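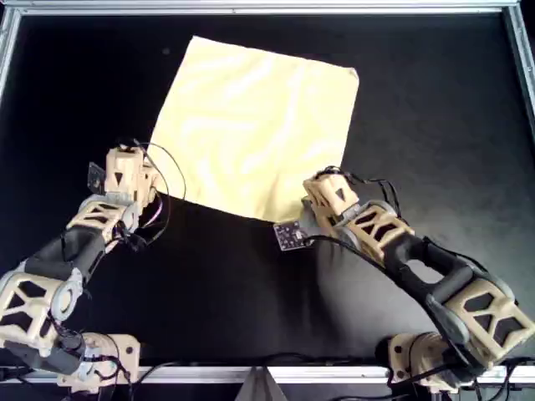 benedicta_a
I've been reading one of those "style your small table for under a tenner" pieces and I'm not convinced. The claim is that a single square of coloured cloth in the middle will make a little dining table look like something out of a hotel. I can see the appeal of pale yellow on a black table, set at a bit of an angle so it doesn't line up with the edges, and I've got a black table myself. But where do the plates go? Mine seats two if they like each other. Has anyone in a small flat kept a centre cloth going for longer than a week, or does it end up in a drawer with the napkin rings?
Benedicta Aidoo

wiroj.s
Drawer. Next question.

Slightly longer answer: I bought the Vinura one in December when they were everywhere. It had a lovely crease across it that I ironed out twice and that came back twice. It now lives under a plant pot.

Kaewkla_B
I'll stick up for them. We've had one on the table since we moved in and it's the only thing in the room that people comment on. Ours is 40 cm square and the plates go either side of it, overlapping the corners a bit. You do have to be the sort of person who doesn't mind a plate sitting half on and half off.

benedicta_a
I am not that sort of person. A plate half on a cloth wobbles.

Kaewkla_B
It really doesn't, unless you're using something as thick as a towel.

Nuchit
Depends on the plate. Our Wiegand ones have a raised foot and they do rock if one side is on fabric. Flat-bottomed ones are fine. I wouldn't buy plates to suit a cloth though.

What I'd question is the angle business. Every magazine says to turn it so it looks relaxed. In a big room, fine. In my kitchen it looks like somebody knocked it on the way to the fridge, and my husband straightens it every time he walks past.

wiroj.s
Your husband is right.

somkiat_c
Can I be awkward and ask what the point is? If the table's scratched, cover the lot with a tablecloth. If it isn't scratched, leave it alone. I've seen Mindov asking silly money for a hemmed square that my mother would have cut from the end of a roll of lining fabric.

Kaewkla_B
The point is that it looks nice, Somkiat.

somkiat_c
To you. I'm asking what it does.

Kaewkla_B
What does a picture on the wall do?

somkiat_c
Stays out of the soup.

Nuchit
Back to the original question, before this turns into the cushion thread again (300 replies, two people banned). Benedicta, have you thought about a runner across the short way? On a two-seater it goes under both plates, so there's no wobble, and it hangs over the sides so it looks meant. I did ours in a plain cotton from Zurnell and hemmed it by hand over two evenings. Wash it before you cut. I didn't, and it lost 5 cm in length.

benedicta_a
A runner might work. My worry is that it's one more thing to wash. The article says to "rotate through the seasons", so by my reckoning that's four of them, plus somewhere to keep them. I have one cupboard and it's got the hoover in it.

wiroj.s
Those articles are written by people with a utility room. I got to number 7 on a list of "tiny home table ideas" and it was a bench that seated six.

Kaewkla_B
Nobody is making you own four! I have one. It goes in with the pillowcases and it's back on the table by teatime. Anything with a bit of shine to it shows every wrinkle, I'll give you that, so get a matt linen if you hate ironing.

somkiat_c
Linen. If you hate ironing.

Kaewkla_B
Linen is supposed to look crumpled.

somkiat_c
Then why did Wiroj iron his?

wiroj.s
Mine was polyester. Leave me out of it.

benedicta_a
Right, I'm going to try a tea towel folded lengthways for a few days before I spend anything. If I can eat breakfast without moving it I'll look at a proper runner. Nuchit, how much overhang did you leave at each end?

Nuchit
A hand's width, but mind your knees. I'd go shorter if you sit at the ends.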